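Research > Working papers > Insurance markets > Section 3

Print this page | E-mail this page

3. Pass-through of reinsurance costs to small commercial property premiums

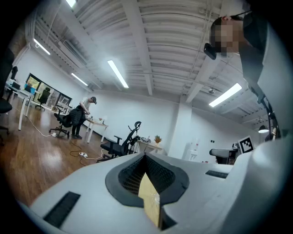 The question left open at the end of Section 2 is how much of a rise in treaty cost reaches the policyholder, and how quickly. The standard account treats the primary insurer as a price taker in the reinsurance market and assumes full pass-through at the next renewal. Our data do not support that assumption for small commercial risks, where the average insured value is low and the cost of re-rating an account is large relative to the premium.

3.1 Data

The sample consists of renewal records from four primary insurers writing property cover in the Landby region. Two of the four, Anghel Mutual and Buretetti General, supplied policy-level files including broker commission and any mid-term endorsements. The remaining two supplied records aggregated by postal area and occupancy class, and these were used only as a check on the main estimates. Records cover eight consecutive renewal seasons. A season runs from March to the following February, in line with the date on which most of the regional treaties are placed.

Policies were excluded where the sum insured changed by more than 30 per cent between renewals, on the grounds that the risk had probably changed in kind. Policies transferred from the Prurnden scheme when it closed to new business were kept but flagged, as their opening premiums had been set under a different tariff and were frozen for the first season after transfer.

3.2 Measurement of treaty cost

Treaty cost is measured as ceded premium net of reinsurance commission, divided by subject premium. This is not an ideal measure. It takes no account of reinstatement premiums, which fall due only after a loss, and it treats a higher retention as a saving when in practice the insurer is holding more of the risk itself. To deal with the second problem we include the retention as a separate term, scaled by the insurer's surplus at the start of the season. Reinstatement premiums are left out of the main model and considered in Section 5.

Allocation of treaty cost to individual policies follows each insurer's own method. Anghel allocates by modelled catastrophe load. Buretetti allocates in proportion to sum insured, with a surcharge for timber-framed buildings. The choice matters: under proportional allocation, inland policies carry a share of coastal treaty cost that their own exposure would not justify, and their holders have more reason to look elsewhere when rates harden.

3.3 Estimation

The dependent variable is the log change in premium per unit of sum insured at renewal. It is regressed on the change in allocated treaty cost in the current season and in each of the two preceding seasons, with fixed effects for insurer, occupancy class and postal area. Standard errors are clustered by postal area. Claims in the preceding season enter as an indicator, since both insurers apply a fixed loading after a paid claim regardless of its size.

Figure 4. Renewal premium response to a change in allocated treaty cost, by season since the change. Policy-level sample; transferred policies shown separately.

Figure 4 shows that the response in the first season is partial and that most of the remainder arrives in the second. The third-season term is small and its sign depends on the treatment of transferred policies. When these are dropped, the term cannot be distinguished from zero. The delay is longer for accounts placed through a broker than for those written direct, a result we did not expect - brokers are usually thought to speed up repricing by bringing competing quotes to the table.

One explanation is that brokers negotiate phased increases for clients they want to keep. The endorsement data from Buretetti are consistent with this, as brokered accounts show more mid-term changes to deductibles in seasons when treaty cost rose. A higher deductible lowers the premium charged, so part of the pass-through is being taken as reduced cover. The estimates in this section make no adjustment for that effect and should be read as a lower bound on the cost borne by the policyholder. Adjusted estimates, using the deductible credits in each insurer's filed rating manual, are given in Section 4.

Last updated: March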